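Sorting the Toy Store: what I did for my placement project

Stavros Živković, second year, Horklow

My project was meant to be on signage. I had a whole plan about fonts and laminated cards, and then I spent my first morning in the toy store at Etholm and changed my mind before lunch. Etholm lends toys out to families and playgroups, and when I started in March there were 273 toys on the list and a back room where you could find maybe half of them if you were in a good mood.

The old system was by age. Everything for under-twos went on the left, everything else went on the right, and anything awkward went in a cupboard we all called the Camacho (it's the name on the door, I never found out why). The trouble with age is that people don't ask for toys that way. A mum comes in and says, have you got any dolls, or have you got some pretend food, and then you're rummaging through both sides of the room and the cupboard as well.

So I re-sorted by type. Dolls and figures together, building blocks together, play food together, and a fourth group called Big Plastic, which I'm not proud of but everyone understood it straight away. I wanted to call it Large Moulded Items and my supervisor laughed at me.

The bins came from Kokar and I tried two sizes. The deep ones hold loads, but everything small sinks to the bottom and you end up tipping the lot out on the floor. The open shallow-ish ones were much better for returns, as you can stand over them and see what's come back. We kept 20 of those and sent the deep ones upstairs for dressing-up clothes, where sinking doesn't matter so much. 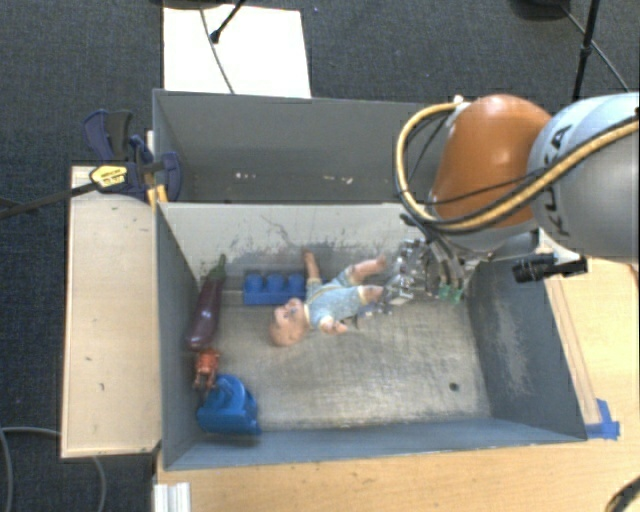
Should returned toys go straight back to their own type?
Only after they've been through a mixed bin first. Checking and wiping is quicker when you do a batch in one go, and then you sort the clean ones by type at the end.

I got this wrong for the first fortnight. I was walking each toy to its shelf as it came in, so a doll would go one way and a toy aubergine another way and I'd be back and forth all afternoon – my feet were killing me. With a mixed bin I could do the wiping sitting down and then make one trip per type. A baby doll in a romper takes longest, what with the clothes to check for stains and loose poppers. Studded blocks are the next worst, the grime gets round the studs and you need a soft brush. Play food is a joy, one wipe and done.

I timed a few batches with my phone. A batch of returns took me 40 minutes the old way and a bit over half that with the mixed bins, though I was also getting faster at it anyway so I wouldn't lean on that too hard. I should have timed somebody new as well, and I didn't think of it until the last week.

Things I'd change: the labels. I put them on the front of the bins and when two bins stand edge to edge you can't read the one behind. Top rim would be better. Also Big Plastic filled up far too quickly and probably wants splitting into things with wheels and things without.

The Camacho is still full. I did open it.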